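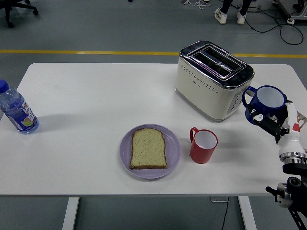

Forums > Home and Shared Workshop > Arms and Grippers > Gripping and Handling

Mug swings in the gripper when the wrist turns

Hi all! Long-time reader, first build big enough to need help with. Three of us at our shared workshop have been putting together a breakfast table setup, and I can't tell you how much fun it's been. The arm picks up mugs and cups, puts them next to the toaster and (one day) will handle the bread as well. Our goal is to have it set a full place for the July open night.

Picking up a mug is going really well. The fingers close on the body of the blue mug, it lifts, everybody cheers. The trouble starts when the wrist rolls more than a little to clear the toaster. The mug rotates between the fingers and the handle ends up pointing somewhere new, so when it goes down it's facing the wrong way for whoever is sitting there. The red cup does the same, only less.

The fingers are bare black metal, straight from the kit. Control is all through Plorkitz, and I've got the closing force set to 7 out of a possible 99 because I'm scared of cracking the glaze. Should I just turn it up, or is there a better way? I'd love to keep the cost down, we've spent most of our kitty on the arm.

Malathi Acharya

Fantastic project, I'm jealous! Don't go straight to the force. Smooth metal on a glazed mug only touches along a thin line on each side, so there's hardly anything to stop it turning, and squeezing harder gives you a bit more hold and a lot more chance of a chip.

Get some rubber on those fingers first. I cut up an old bicycle inner tube (the grey patch kit glue is fine) and stuck a strip on each inside face, running the full length of the finger. Rough it up with sandpaper before gluing and let it cure overnight. If you've got a printer, even better - print a shallow V-shaped pad and put the rubber on that. With a V on each side you get four lines of contact and the mug has to fight all of them.

Then work on the grip height. If you're grabbing near the rim, the weight hangs off to the handle side and wants to swing. Come down to the middle of the mug, or a touch above it. And slow the wrist down! In Plorkitz there's a separate acceleration limit for the last joint and the factory value is pretty lively. I run mine at 5 and it made as much difference as the rubber did.

Once that's all in, creep the force up a couple of steps at a time using a mug you don't care about.

Rupert Baumgartner

just use plastic mugs, then crank it. mine's at full and I've never broken one

Elango Palaniappan

I'd add one thing to Rupert's answer, which is spot on. Check where the handle is before the fingers close. If one finger lands on the root of the handle it pushes the mug round as it grips, and you'll blame the wrist for it. We take the approach with the handle pointing away from both fingers, a quarter turn off the closing direction, and save that as its own pose. Our two poses are called Sastry and Fliltier for reasons lost to time, feel free to pick something sensible.

Lakshmi Rodrigues

Comments

Malathi Acharya: Inner tube is on!! Glued it last night and the mug went over the toaster and down with the handle where I wanted it. Doing the V pads on the weekend. Thank you so much.

Rupert Baumgartner: Beauty. Post a video when it does the toast.

Annapurna Kurup: Does the rubber leave marks on white mugs? Mine left grey smudges until I washed the strips in dish soap.

Elango Palaniappan: still say plastic

Related

Soft fingertips from silicone baking mats
Picking up sliced bread without squashing it
Prestus wrist joint: colour codes for the cable loom
Plorkitz error 343 after changing the force limit
How high should the table be for a side-mounted arm?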